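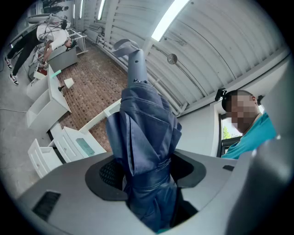

Parvaneh Jalali had left three umbrellas at the Molldale branch library over the years and was told each time that nothing matching had been handed in. She would be glad, she said, to see unclaimed belongings put to some use at last.

Her remark came during the public comment period that preceded the opening of the Girdale Lost Umbrella Exchange. The service began accepting items on 12/5/22 and will operate from the Popescu Building on weekdays through the end of winter. It is open to all residents of Girdale and Molldale, and no library card or proof of address is required.

The exchange combines two services that were previously handled separately. Umbrellas left on buses, in public buildings and in participating stores will be brought to one location, logged and held for their owners. Any umbrella not claimed within 13 weeks will be checked, repaired if possible and placed on open shelves, where residents may borrow it without charge.

According to the annual property report, 1,760 umbrellas were turned in across the two communities during the most recent reporting year. Of these, 936 were never claimed. Most were in working order, and the remainder usually needed a new strap, a replacement tip or a few stitches where the fabric had come away from a rib.

"An umbrella is one of the few things people will replace before they look for it," said Ardalan Asadi, who coordinates the service. "We would like them to look first. If they do not find their own, they can at least go home with one that works."

Residents who believe they have lost an umbrella are asked to give its color, whether it is a folding or full-length model, and the place where it was last used. Plain navy and plain black umbrellas are the most difficult to match – claimants should be prepared to mention a mark, a worn spot or a particular kind of handle. Claims may be made in person or by telephone.

Borrowed umbrellas may be kept for up to 14 days. They should be returned dry where possible, rolled in one direction and fastened with the strap. An umbrella folded away damp may develop mildew along the creases, and one that is closed without smoothing the panels will wear through first at the folds. A rack for wet umbrellas has been installed inside the east entrance, and items left there will be opened and dried before they are shelved.

The exchange will also offer a repair evening each month. Residents may bring up to two umbrellas of their own and will be shown how to re-stitch a rib, replace a closing strap and clean a shaft that no longer slides freely. Parts are supplied by Trita, which has donated straps, tips and thread for the first season. Motorized and patio umbrellas cannot be accepted.

Evening places are limited to 8 participants and must be reserved at the front desk. Children are welcome with an adult.

Ms. Jalali also asked whether the borrowing shelves would remain open in the summer, when sudden storms are common and few people carry an umbrella. Mr. Asadi replied that the present arrangement covers the winter only. A report on the number of items claimed, borrowed and repaired will be presented in July, and a decision on year-round hours is expected after that.

Donations of usable umbrellas are accepted during regular hours. Items with broken ribs may be left in the bin marked for parts – please do not leave umbrellas outside the building after closing.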